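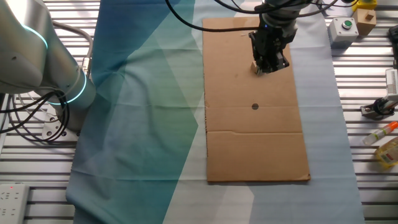 I have a soft spot for cardboard, and anyone who has tried to get something out of the hall closet at our place will know it. A good box comes into the house and I can't put it out with the recycling until I've turned it over a few times and had a think. Most of them get flattened in the end, and the long narrow pieces are the ones I keep – they fit behind the bookcase, and I always seem to want one.

A scuff or an old fold doesn't bother me at all. I like a crease, to be truthful, because it shows you where the sheet wants to bend, and if you're making a little ramp or a shop counter for small wooden blocks that's half your work done already. The only thing I'm fussy about is damp. Once corrugated board has gone soft it never really comes back, so the garage is out (I lost a lovely stack that way one June and I still think about it).

My friend Melahat Sarıgül taught me to put a cloth down first. She uses an old tablecloth, I use whatever is at the bottom of the linen drawer, and I'm very fond of the ones with big triangles in teal and turquoise and pale gray. Plain brown looks so handsome against those blues! It also means that when you're finished you can gather up the corners and shake all the crumbs of cardboard out over the porch rail.

I gave 5 dollars for my last cloth at the church sale, and I've had more use out of it than the good one that cost me 60. It never lies quite flat, and I've stopped ironing it. Next I want to try a marble run, if I can find a tube the right size.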